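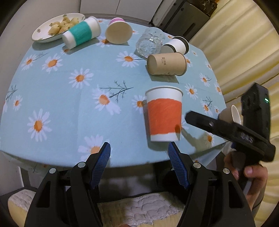 Tromix hand-held gripper: care and repair FAQ

Maintained by Soledad Contreras, Tenberg workshop, Arnville

How often do the finger pads need replacing?
Inspect them every 1,000 grasps and change them when the ridges have worn flat at the tip. Always replace both pads on a gripper together. A new pad facing a worn one lets light objects such as paper cups rotate in the grip.

How do I fit a pad?
Peel off the old pad, clean the finger with isopropyl alcohol and let it dry. Press the new pad on with the ridges facing inward. Leave the gripper closed on a folded cloth for 2 hours.

One finger moves later than the other. What is wrong?
Usually a loose pivot screw. Tighten it until side play disappears, then back it off slightly. The fingers must still open fully under the spring - if they stick, the screw is too tight.

Can I oil the pivots?
No. Oil creeps onto the pads. Use the dry lubricant from the Boström kit, sparingly.

The gripper crushes paper cups. Can this be adjusted?
Yes. Turn the stop screw in the handle clockwise, a quarter turn at a time, and test on an empty cup.

Do left and right grippers share parts?
Pads and screws are common to both. Handles are not.

When should a gripper be sent in?
After 600 hours of use, or at once if a finger is bent. Do not straighten fingers yourself. Returns go to Braulio Cisneros with the log sheet attached.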